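Vevov in a box: notes for the Estcombe talk
Isabelle Carrier, January 10, 2025

Start without the title slide. They can read the programme.

Say who I am, quickly. I review automation kit for small workshops, which means I open boxes and then telephone people about what was missing from them. Today's box has no box. Vevov is a simulator subscription from Plenen: you log in, pick an arm, pick a gripper, pick a table, and spend the afternoon watching it fail to pick things up at no cost to your furniture.

PAUSE. If they laugh, good. If not, carry on as if it wasn't a joke.

What you get for your money: the two-finger gripper model, a set of tabletops, the coloured block tasks, a scripting window, and a support forum where Hicham Ragab answers everything within the hour and has, as far as I can tell, never slept. What you don't get on the basic plan: your own parts. You can have any shape you like so long as it's a block.

Setting up took me 16 minutes. The brochure says 5. I put the difference down to the password rules.

Next slide, the block task. Leave it up a good while and drink some water.
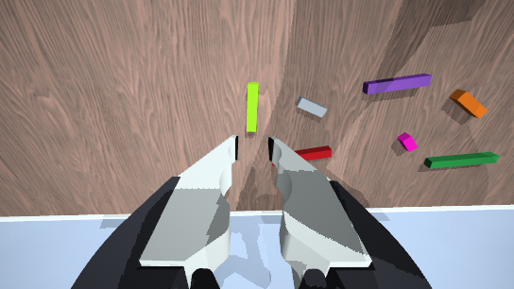

Siham Bouzid wrote to me after the September version of this talk to say that I was being far too kind. Her shop had paid for a year, trained on blocks until everyone was sick of them, and then found that the real gripper behaved quite differently on a shiny bracket. She would rather have spent the money on a second-hand arm and some foam.

Read that out in full, she said I could. Then answer it, because she has a point and they'll be thinking it anyway.

My answer: the wood grain and the shadows are there so that your vision code has something to get wrong. Mine obliged. I'd ask for the lime green bar, and on a bad day it would set off for the other green one with complete confidence. Better to learn that at a desk. Friction is another matter, and I wouldn't trust any simulator on friction until I'd seen it drop something of mine.

Numbers slide. I ran 1,603 picks. It logged 1,584 of them. I asked support where the others had gone and was told they were "incomplete sessions", a phrase I have since used about several dinners.

Comparison with the Sveinbjörnsson package: keep it short, Fengying Feng is doing that one after the break and has better graphs. Just say theirs costs more and lets you bring in your own parts.

Who should buy: colleges, yes. Anyone writing their first pick-and-place script, yes, by the month. Siham, no.

Questions. If Souad Benmoussa asks about the export format, tell her it's still the old one and I'm sorry.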